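June, late evening

I could not sleep, so I write. The handle of the second gripper is finally good. I printed it four times this week, and each time the hole for the cable came out too narrow, and I sat with a small file like my grandfather with his pipe. The last one took 143 minutes on the printer and it fits the hand well.

Ebenezer Osei came by at five with the box of screws from Tikico. He forgot the washers. We used the ones from the old Nigatu frame, which I did not want to break up, but it has been standing under my desk since winter and I must be realistic. He thinks I tighten everything too much. Maybe he is right, one finger is already a little stiff when it closes.

In the afternoon we worked on clothes. Towels were easy for me last month, I was even a bit proud. Trousers and shorts are another thing. The cloth is thick, it has two legs, and when you take one corner the rest decides by itself where to go. I wrote down 60 tries in the notebook and then my wrist began to hurt, so I stopped for tea. I still want 93 before I let the Drusix program learn anything from them. Esperanza Achterberg wrote that this is too few. I will answer her tomorrow, when I am more polite.

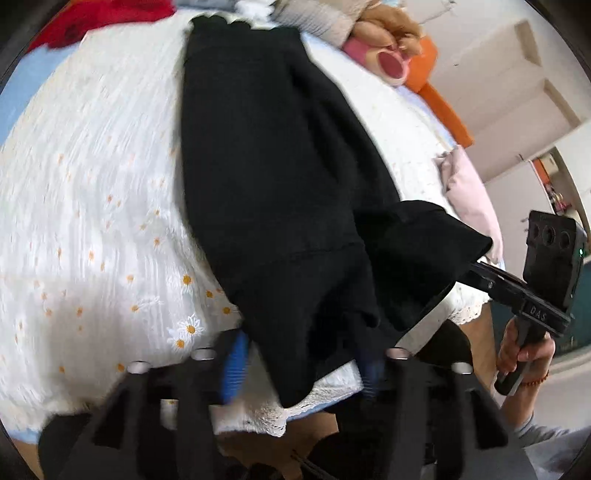
Black pair on the daisy bedspread, one corner of the lower part pulled to the right.

I am thinking about the fingertips. Ebenezer wants softer ones, and I want to keep these and change only the angle. We did not agree. He took one spare pair home to try in his own kitchen.

To do: order washers, charge both batteries, find a name for the folder that is not "new new". Also call Skaltus about the bearings, they close at four.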